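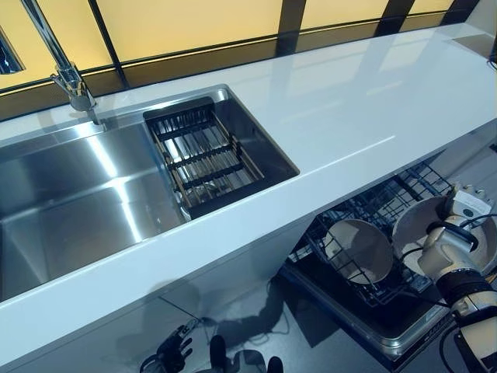

Kitchens > Robots > Teaching kits > Reviews

Last updated: 2025-05-20

Monel teleoperation kit, tested on dishwasher work

I bought the Monel kit in April, after three months of teaching with a cheaper set of hand controllers. My task is always the same one: the robot must take plates from the lower rack of the dishwasher while I drive its arms from a chair. It sounds simple, but for the person who drives it is a hard task. A plate stands upright between the tines, so the fingers must go around the edge, and then the plate has to tilt a little before it can leave the rack. With two plates in the rack it is already enough to see if a kit is good, because when you tilt the right one you must not push the left one.

The kit has two handles, a foot pedal and a box which connects to the robot. I paid 741 euros, with shipping from Udine. The box was well packed and the manual is short. I needed one evening for the setup, most of it for the pedal, which did not want to pair until I updated it by cable.

What I like most is the feeling in the handles. When the fingers close on a plate, the handle becomes a bit stiff, and I know I have it without looking. With my old Bukhari controllers I always squeezed too much, and the recorded examples showed it: the robot learned to squeeze too much also. Now my recordings are calmer. I made 100 recordings with each kit. From the Bukhari set I could keep 72, and with the Monel I kept over 90.

The pedal is a good idea. You press it to freeze the arms, you put your hands in a comfortable position, and you continue. For low work like the open dishwasher door this matters a lot, since my own arms get tired when I hold them down.

Now the bad side. The rotation of the wrist has a small delay. In free air I do not notice it, but at the moment of tilting the plate I turn too far and must come back, and this correction goes into the recording. Slow movements help. The handles are also large, and a person with small hands will have trouble to reach the upper button.

The recording program, Molliswood, is not beautiful but it works. You can cut the start and the end of each recording, and delete a bad one with one key. I would like to add notes to a recording, for example "touched the other plate", but for now I write them in a paper notebook.

If you teach only large movements, like opening doors, I think the cheaper set is enough. For plates and other thin things I would buy the Monel again. I give it four stars from five, and the missing star is for the wrist delay.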